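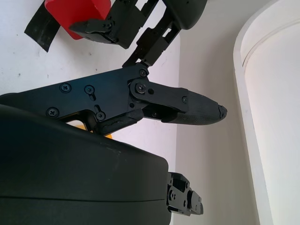

Re: Red and yellow parts for the sorting trays

Date: October 7, 2024
List: Tradance members, small storage and workshop

> We still have 200 of the old trays from Rikell and I want to use them before we order new ones from Nudari. Can we agree on colors? Last time every group sorted in its own way, and the boxes came back mixed.

Thank you for raising this. I would like to propose a simple rule, and please correct me if I forgot something.

Red pieces go in the deep trays, yellow pieces go in the flat ones. If a piece has both colors, we go by the larger side. The glossy red ones scratch easily, so please put a sheet of paper between the layers – the thin paper from Politis is good enough. Not more than five layers in one tray, otherwise the lid does not close and the clips break. I have already replaced two lids this year.

For the labels I would prefer to write on the short side of the tray. On the shelf we see only this side, and with labels on top we must pull out everything to read them.

One question remains for me. Do the Nudari trays have the same depth as the Rikell ones? In the catalog I find only the length and the width. If they are lower, the rule for the layers must be changed before November.

With kind regards to all on the list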